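Punden Lakeside Cabins: Two-Bedroom Lodge

Sleeps 4 | 2 bedrooms | 1 bathroom | Minimum stay 2 nights

The two-bedroom lodge is the larger of the two cabin types at Punden. There are 18 of them, set back from the water along the Harnon trail. Each has its own parking space and a covered porch facing the lake.

The main bedroom has a queen bed and a closet with hangers. The second bedroom has twin beds, which the front desk can push together if you ask before you arrive. Bed linens and bath towels are included. Beach towels are not, but you can rent them at the boathouse.
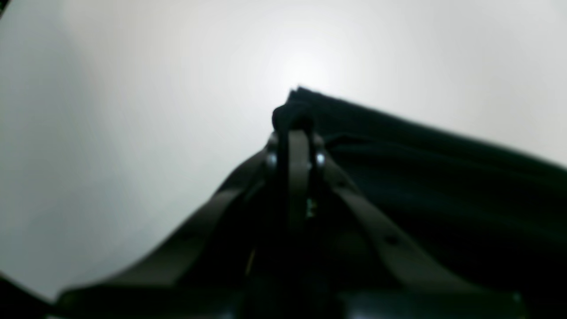
The kitchen has a full-size refrigerator, a four-burner stove, a microwave and a drip coffee maker. Dishes, pans and basic utensils are provided. Bring your own coffee filters, spices and foil. The nearest grocery store is in Gouveia, some 4 miles by road, and it closes early outside the summer season.

Heat is electric, with a thermostat in each room. There is a ceiling fan in the living area but no air conditioning. Wi-Fi reaches all the lodges and is good enough for email and most video calls. Cell service is weak on the north side.

Laundry

Washers and dryers are in the building next to the office. Machines take cards only. Detergent is sold at the front desk.

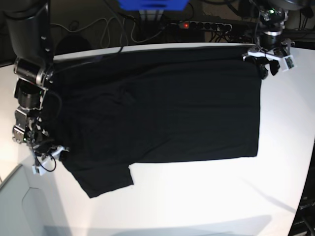 Rates and booking

A full week in July is $1,593 before tax for up to 4 guests. Shorter stays and other months are priced by the night, and the booking calendar shows the current rate. A deposit of one night is taken when you book. The rest is due at check-in.

Check-in is from 4 p.m. and check-out is by 11 a.m. If you will be arriving after the office closes, call ahead and your key will be left in the lockbox.

The last night of the season is 26th September. The lodges are closed through the winter and the water is shut off.

Dogs are allowed in the lodges on the Grillon Cove side only, limit 2 per lodge. There is a cleaning fee for each stay with a dog. No smoking indoors or on the porches.

Also at Punden: One-Bedroom Cabin, Tent Sites, Canoe and Kayak Rental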